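## The Lending Room at Plekodcombe

The town library at Plekodcombe has lent books since it opened. Household goods joined its catalog much later, after a survey of residents found that many owned appliances they used once or twice a year and lacked the closet space to keep them. The library board approved a trial in February and set aside a former periodicals room for the purpose.

The collection now stands at 437 items. Kitchen equipment makes up the greater part, followed by garden tools, sewing machines and a small stock of folding tables. Any cardholder may borrow two items at a time for a period of eight days. Renewals are permitted when no other resident has placed a hold.

Wendelin Zaugg, who oversees the service, describes it as an extension of ordinary library practice. "We already knew how to catalog, shelve and recall," Zaugg said. "The new work was in cleaning and repair." Each returned article is inspected at the desk, checked against a card listing its parts, and held overnight before it goes back on the shelf. Missing lids and cords are the most common cause of delay.

Demand has followed the seasons. Canning kettles leave the building in late summer and are seldom seen again until the first frost. Waffle irons and large roasting pans are reserved months ahead of the winter holidays. In its first full year the room recorded 3190 loans, and 272 borrowers were residents who had not previously held a library card.

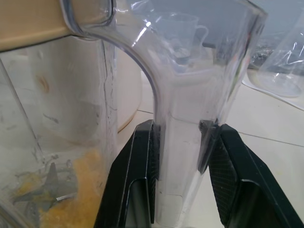 Neighboring towns have taken an interest. Graltdale sent two members of its library staff to study the booking system and has since opened a smaller collection of 36 items, most of them donated. The two libraries are discussing a shared catalog, under which a resident of either town could request an item from the other and collect it at the local desk.

Questions of cost remain. Repairs are paid from a modest annual grant, and the board has so far declined to charge borrowing fees. A deposit for the more expensive machines will be considered at its next budget session.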